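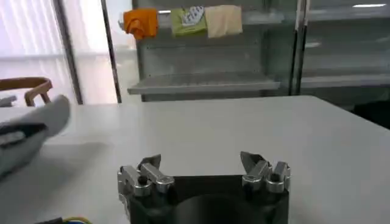 Page 2 of 17

Hinden Help Board > Workspaces and Surfaces > Tables

White table top looks gray toward the front. Wear or lighting?

Colm Cronin
Posted 18th November

I have a white work table, Tagle series, bought secondhand through Turnlow. The top is smooth and has no pattern. Near the far edge it reads as clean white. Toward the front it goes slightly gray, in a gradual fade with no boundary I can find. The photo shows it.

I have wiped the top with a damp cloth and dish soap, then with plain water, then dried it. No change, and nothing came off on the cloth. Light in the room is overhead, plus a bright window with pale blinds behind the table on the left. The area beyond the right corner of the table is dark.

Two things I would like to know:

Is the gray in the surface, or is it how the light falls? If it is in the surface I would rather refinish the top now than later.

Second, cables at the front left corner. One is black and the other is a thin yellow-green one. They lie along the front edge, and I would like them off it. The table has no grommet and I do not want to drill. What do people use on a table like this?

The seller could not tell me what the top is made of. The label underneath gives only the series name and a part number ending in 560.

bench_lurker

Lighting. Mine does that too. Turn the table around and look again.

Orrin T.

Test it before you buy anything. A fade with no boundary, on a flat white top under overhead light, is usually falloff. Wear tends to follow use: it is heaviest where forearms and tools rest, it has an uneven outline, and it often changes the sheen as well as the color.

Procedure:

Take two sheets of plain white printer paper from the same pack. Lay one near the far edge and one near the front edge, both flat. Stand back far enough to see both at once. If the front sheet looks grayer than the back sheet by the same amount as the table does, the top is fine. If both sheets match and the table still fades between them, the surface has changed.

Do this with the lights set as they normally are. Keep your own shadow off the front sheet. Anything held or mounted above the top will also put a soft shadow on it, as on the left of your photo, so keep the sheets clear of those areas.

You can repeat the test with a phone, but lock the exposure first. With auto exposure the phone will adjust between shots and the comparison is worthless. A single shot with both sheets in it avoids the problem.

If it turns out to be light, a second fixture nearer the front edge will even it out. Use the same color temperature as the existing fixture. Mixed lamps on a white top look worse than a fade does.

If it is the surface, find out what the top is before you sand or coat it. A painted top can be repainted. A laminated one needs a bonding primer, and I would not bother for a slight gray. Do not use melamine sponges to check. They are abrasive and will leave a dull patch on anything glossy.

On the cables: adhesive clips on the underside, set back from the front edge by a hand's width. Degrease the underside with isopropyl alcohol, press each clip for a full minute, and leave it a day before hanging anything from it. I use the Drastum screwless channel. It takes both a thick cable and a thin one, and the lid comes off without tools. Leave slack at the corner so nothing pulls when the table is moved. Check where the yellow-green wire ends before rerouting it. That color is used for ground conductors in many places, and if yours is one, it should not be unplugged or extended to make the run neater.

pallet185

I disagree on the clips. They fell off mine in March. Clamp-on tray on the back edge, run everything there.

Colm Cronin

Did the paper test. The front sheet is darker than the back one and matches the table. So it is the light. I will leave the top alone and look at a second fixture.

Have not touched the cables yet. Tracing the yellow-green one first.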